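4.2. Guardar objetos en un cajón

La segunda tarea es la que cualquier persona del taller resuelve sin mirar: abrir un cajón del banco, dejar dentro una herramienta y cerrarlo. Los folletos comerciales la dan por superada desde hace años. Nuestra posición es más reservada, y conviene explicar qué se entiende por «superada» antes de aceptar ningún porcentaje.

Ammann y Karam, en el informe interno de Domora, cuentan como éxito todo episodio en el que el objeto acaba dentro del cajón. Con ese criterio, un nivel atravesado sobre la guía, que impide cerrar, vale lo mismo que uno bien colocado. Heitmann ya advirtió de este problema a propósito del conjunto Puvano, cuyos 1048 episodios se anotaron sin comprobar el estado final del mueble. Aquí exigimos 2 condiciones: que el objeto quede por debajo del borde y que el cajón pueda cerrarse sin volver a tocar el contenido.

La Figura 2 muestra el puesto de trabajo. No se despejó el banco, ya que en un taller real tampoco se despeja. 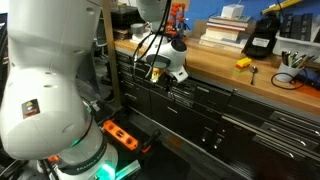
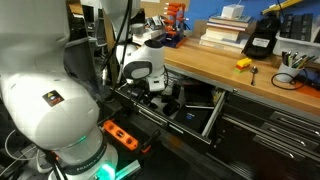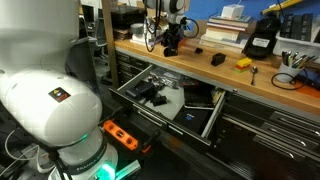
Figura 2. Puesto de la tarea de cajón: brazo robótico blanco, banco con encimera de madera y cajones negros. El nivel naranja aparece en las tres vistas.

El nivel plantea una dificultad que los bloques de juguete no plantean. Es largo en relación con la boca del cajón, de modo que la orientación de entrada importa tanto como el punto de agarre. Una política que ha aprendido a soltar cubos sobre una bandeja no tiene por qué saber nada de esto, y los resultados de Prusier, obtenidos solo con piezas compactas, no permiten suponerlo. El contenido previo del cajón añade otra restricción: el hueco libre cambia de un episodio a otro y el sistema debe encontrarlo cada vez.

Tampoco compartimos el optimismo de Ostermann sobre la apertura. Tirar de una manilla con la trayectoria grabada de antemano es un ejercicio de repetición. Basta con desplazar un poco el mueble para que la pinza cierre en el aire, y en un domicilio los muebles se desplazan. Ellery y Fröhlich proponen corregirlo con control de fuerza; es una vía razonable, pero sus ensayos se hicieron con un único cajón vacío y no informan de los intentos abandonados.

Por todo ello, no ofrecemos una tasa global de éxito. Damos por separado la apertura, la inserción y el cierre, e incluimos como fallo cualquier intervención del operador, aunque se limite a enderezar la pieza. Somos conscientes de que este recuento perjudica la comparación con trabajos anteriores. Una máquina que necesita a alguien al lado para recolocar el nivel todavía no ordena un taller, y las cifras de la sección siguiente deben leerse con esa reserva.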